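Pokeck erweitert Datenerfassung für das Lernsystem Isent um handgeführte Greifer

Neuer Erfassungsablauf für die Handhabung von Kabeln und Kleingehäusen / Ausbau des Bestands auf 2000 Demonstrationen geplant

Pokeck, Anbieter von Automatisierungslösungen für die Kleingerätemontage, stellt die Erfassung von Trainingsdaten für das Lernsystem Isent auf handgeführte Greifer um. Die Demonstrationen werden nicht mehr über die Fernsteuerung eines Roboterarms eingespielt. Eine Bedienperson führt das Werkzeug unmittelbar am Werkstück, eine am Werkzeug montierte Kamera zeichnet die Bewegung aus Sicht der Greiferspitzen auf. Der Ablauf trägt die interne Bezeichnung Hisusent und wird seit August am Standort Sedgwick eingesetzt.

Hintergrund der Umstellung ist der Zeitbedarf der bisherigen Methode. Mit der Fernsteuerung entstanden am Standort 109 verwertbare Demonstrationen, überwiegend zum Greifen und Absetzen formstabiler Teile. Für biegeschlaffe Bauteile wie Anschlussleitungen reichte dieser Bestand nicht aus. Ihre Lage auf der Arbeitsfläche ändert sich mit jeder Berührung, weshalb das Lernsystem eine deutlich größere Zahl unterschiedlicher Ausgangslagen benötigt.

Der aktuelle Aufgabenkatalog umfasst 3 Gruppen: das Aufnehmen einer frei liegenden Leitung, das Verschieben und Ausrichten von Kleingehäusen sowie das Ablegen der Leitung an einer vorgegebenen Position. Je Gruppe werden zunächst 200 Demonstrationen aufgezeichnet. Im weiteren Verlauf soll der Gesamtbestand auf rund 2000 Demonstrationen anwachsen. Abgebrochene Versuche und Fehlgriffe verbleiben mit entsprechender Kennzeichnung im Datensatz und werden getrennt ausgewertet.

Jede Aufzeichnung enthält das Kamerabild, die Lage des Werkzeugs im Raum und die Öffnungsweite der Greiferfinger. Die Datenströme erhalten einen gemeinsamen Zeitstempel. Vor Beginn einer Sitzung wird die Öffnungsweite in beiden Endlagen abgeglichen; weicht der Wert vom Sollbereich ab, gibt die Software die Aufnahme nicht frei. Nach der Sitzung prüft ein automatischer Durchlauf auf fehlende Bilder und Sprünge in der Lageerfassung. Erst danach wird die Demonstration einer Aufgabengruppe zugeordnet.

Besondere Anforderungen stellen Teile mit geringem Kontrast zum Untergrund. In der Gerätemontage treffen helle Gehäuse und hellgraue Leitungen häufig auf ebenso helle Arbeitsflächen. Kontur und Schatten liegen im Kamerabild dann dicht beieinander und müssen vom Modell unterschieden werden.

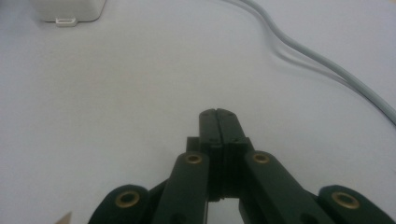
Solche Anordnungen sind im Aufgabenkatalog ausdrücklich vorgesehen. Auf farbige Unterlagen oder Markierungen wird verzichtet, damit die Trainingsdaten den späteren Einsatzbedingungen entsprechen. Die Beleuchtung wird innerhalb einer Sitzung konstant gehalten und zwischen den Sitzungen variiert. Die Ausgangslage der Teile gibt ein Zufallsplan vor.

Die aufgezeichneten Bewegungen werden vor dem Training auf die Kinematik des Zielroboters umgerechnet. Abschnitte, die außerhalb seines Arbeitsraums liegen oder die zulässige Gelenkgeschwindigkeit überschreiten, werden verworfen. Maßgeblich für die Freigabe eines Modellstands ist ein Prüflauf am Roboter mit Ausgangslagen, die im Trainingsbestand nicht enthalten sind.

Eine Bereitstellung des Datensatzes für Integrationspartner ist nach Abschluss der ersten Ausbaustufe vorgesehen. Format und Nutzungsbedingungen werden gesondert veröffentlicht.

Über Pokeck
Pokeck entwickelt Greiftechnik und Steuerungssoftware für die Montage elektrischer Kleingeräte. Das Lernsystem Isent wird am Standort Sedgwick entwickelt und erprobt.

Pressekontakt
Pokeck, Unternehmenskommunikation
Abdruck honorarfrei, Belegexemplar erbeten.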